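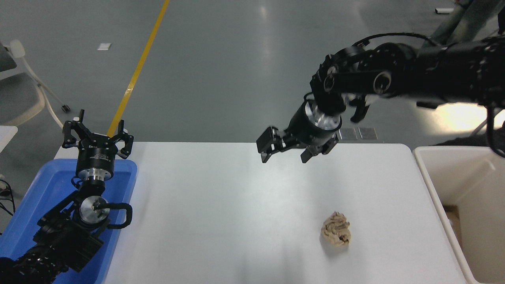

Figure 3. Small crumpled object, light tan, on a white table.

Home Journal Issues Authors Subscribe
Filed under: Policing and Communities, Research Articles

4. How officers wrote down what witnesses told them

4.1 The notebooks and the typed statements

We come now to the part of the study that took us the longest, and which we enjoyed the most, namely the reading of the statements themselves. Readers who have followed us through the earlier sections will remember that the Enwood station agreed to let us see 300 witness statements, all of them taken in cases that had since been closed, and that each of these was stored in the Prastance records system alongside a scanned copy of the notebook pages from which it had been typed. It is this pairing of the two versions that makes the Enwood material so useful. Most earlier work has had to rely on the typed statement alone, and a typed statement is a tidy thing which gives very little away about the conversation behind it.

The names of witnesses, officers and streets were taken out before the papers reached us. A few slips were found during reading (a nickname in one place, the name of a pub in another) and we removed these ourselves and let the station know.

We read every pair side by side, first the notebook and then the typed page, and marked each point at which the two parted company. Our marking scheme was adapted from the one that Haslinger used for interviews with shopkeepers, though we had to stretch it a good deal. Haslinger's categories assume that the interviewer has a fixed list of questions in hand, and an officer standing on a doorstep in the rain has no such thing. We therefore added a category for remarks that the witness seems to have offered without being asked, and another for corrections made by the witness later in the same talk.

4.2 What was lost and what was added

The commonest change by a long way was the smoothing out of doubt. Where a notebook had "thinks it was a blue coat, might have been the light", the typed statement would very often say simply that the coat was blue. We don't wish to be unkind about this. Officers told us, quite reasonably, that they had been trained to write plain sentences, and that a page full of perhapses is hard going for whoever has to read it next. All the same, a court may wish to know that the witness was unsure about the light, and in the typed version that small and valuable piece of doubt has gone for good.

The second change was one of order. Witnesses tell their stories in the order in which things strike them, starting perhaps with the noise of the window and only afterwards remembering that the dog had been restless all evening. The typed statements put everything into the order of the clock. We had expected this, and at first we thought it harmless, but reading the pairs closely made us less comfortable. On several occasions the officer had plainly had to guess where a loose remark belonged, and a guess of this kind, once typed, looks exactly like something the witness said.

Additions were rarer. Nearly all were of a formal sort, such as a distance given in metres where the notebook had "over by the bins", or a stock phrase about having an unobstructed view. The stock phrases interested us greatly. One of them turned up in statements by different officers on different shifts, word for word, and we were able to trace it back to a printed guidance sheet still pinned up beside the station printer.

4.3 Talking to the officers

After the reading was finished we sat down with 12 of the officers who had taken the statements, each for an hour or a little over, and asked them to talk us through one of their own pairs. These talks were held at the station in January, mostly at the end of a shift, and we are very grateful to people who must have been longing for their supper. Reto Stöckli carried out all of the interviews so that the manner of asking would stay the same.

What came across most strongly was how much the officers cared about being fair to the witness. Several were surprised, and one or two rather upset, to see a "might have" in their own handwriting that had vanished from their own typing. Others defended the change, and defended it well. One officer said that she always read the statement back aloud before it was signed, and that a witness who was unhappy with "blue" had every chance to say so. Another thought that tired people will sign almost anything if it means they can go home.

We also asked about the Prastance form itself. Its main box takes any length of text, but the summary box above it stops at 100 characters, and it was here that the officers felt most pushed towards certainty. Jekier has made a similar point about incident logs, where the shortest field on the page is so often the only one that anybody opens. Whether a longer summary box would help is a question we take up in Section 5, together with the officers' own suggestion that doubtful points be typed in the witness's exact words and placed in quotation marks.

Share 3 Comments 12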